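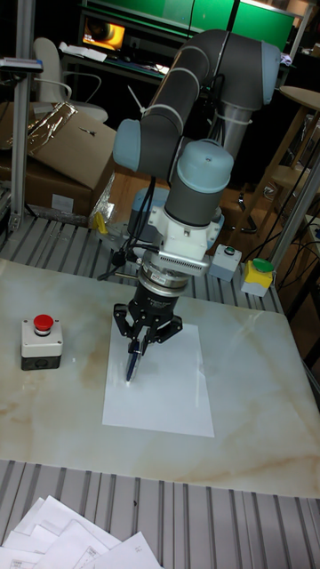

Arm with cable ties on the upper link, marble-patterned top underneath.

To: Fovell trolling list
Subject: Re: [trolling] Line counter reads short on the Surdu

I have left the original message at the bottom for those who joined after it went out.

The counter on the Surdu does not measure line. It measures turns of the spool and multiplies by a fixed figure, set at the factory for a full spool. Anything that changes the working diameter of the spool changes the length of line per turn, and the counter has no means of knowing it. That accounts for most of what is described below, and I would rule it out before taking the side plate off.

With the spool full, one turn lets out one circumference at the full diameter. With half the line gone, the diameter is smaller and one turn lets out less. The display goes on adding the same amount per turn, so it shows more line than is in the water. An underfilled spool does this from the start. An overfilled spool does the reverse, and the lure runs further back than the display says until the excess is off.

The original message reports the counter reading short, meaning the display shows less than the true length. On this type of reel there are few ways to get that:

a) The spool is filled beyond the level the maker allowed for.

b) The drive gear is skipping under fast payout. Put a dab of paint on the spool flange and turn it by hand, slowly, then quickly, against the display. If the two runs differ, it is the gear.

c) The line is stretching. With mono under load, what is out behind the boat is longer than what left the spool. This shows in the depth of the lure and will not show on a tape laid on grass.

d) The reset was pressed with the lure still at the rod tip on one rod and at the water on the other. I mention it as I have done it myself, for most of a season.

On (a), please check what is under the main line. I filled two Surdu reels last March, one with backing and one without, both topped with the same Vornance braid. The one with mono backing took 979 turns to fill from the join. After a month of use the backing had packed down and the spool sat visibly lower than on the day it was filled. I had wound it on by hand with hardly any tension. The other reel, wound wet and tight through a folded cloth, had not moved. So a spool filled to the correct level at home can be at the wrong level by the time it matters, and topping it up afterwards can take it over.

Method I now use, for anyone who wants a figure instead of an opinion:

1. Fill the reel under steady tension, with the braid damp. Stop at the bevel on the flange and no higher.

2. Lay out a measured distance on level ground. I use a football touchline early in the morning. A towpath is all right if it is straight.

3. Tie the end of the line to a peg and zero the counter with the line just tight.

4. Walk back with the reel in free spool and a thumb on it. Do not let the spool overrun, as slack turns are counted as line.

5. Stop at each of 4 marks and write down the display. One reading at the far end tells you the total error and tells you nothing of how it builds up.

6. Wind back in, under the same tension as before, and look at the zero. If it does not come back to zero the gear is suspect, and the readings should be thrown away.

Plot the display against the tape. If the error grows faster as the line goes out, it is spool diameter. If it is a constant proportion all the way, either the fill level is off by a fixed amount at short range or the reel has been fitted with a counter meant for a different spool size. If the points are scattered, go back to the gear.

I keep the result on a strip of tape on the rod butt, true length against display, and do not attempt to correct the reel. It is quicker to read across than to keep adding and removing backing. The strip needs redoing whenever the line is changed, even for the same braid in the same strength. Two batches of Vornance that I have had were not the same thickness, and I would not assume any braid is.

Two rods set to the same display will therefore only run at the same length if the spools are at the same level. If you have one reel that has lost line to snags and one that has not, they will disagree, and the fuller one will have more out. On the Nunudia side of the reservoir, where the shelf comes up sharply, this is the difference between running over the weed and collecting it.

A note on water temperature, as it was raised on the list before: I have found no effect on the counter. The grease in the drive does get stiff in winter and can make the display hesitate at very slow payout, but the total was right when I checked it against the tape.

One thing I have not tested is leadcore. The line is coloured by length and the counter seems to me unnecessary with it, but if anyone has compared the two I would like to see the readings, with the fill level stated.

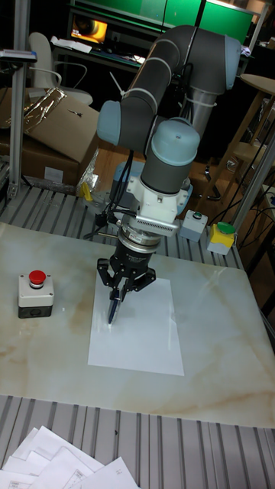
On 21/02/2019, a subscriber wrote:

> Does anyone else find the counter on the Surdu reads short? I have
> one on each side of the boat. The port one agrees with the marks I
> put on the line. The starboard one is 8 metres under by the time I
> have the long line out, every time, so it is at least consistent.
>
> Same braid on both. The starboard one was refilled over the winter
> and I put a bit extra on as there was some left on the bulk spool
> and it seemed a waste. The port one has not been touched.
>
> I have cleaned and greased the drive and it made no difference. Is
> there an adjustment inside, or is it a case of sending it back?
> I would rather not open the counter housing itself if it can be
> avoided, as the screws are very small and the lens is only held by
> a clip.

No adjustment inside that I know of. Take the extra off first, down to the bevel, and repeat the comparison against the marks on the port line. Please post both sets of readings if you do, including the short ones near the boat.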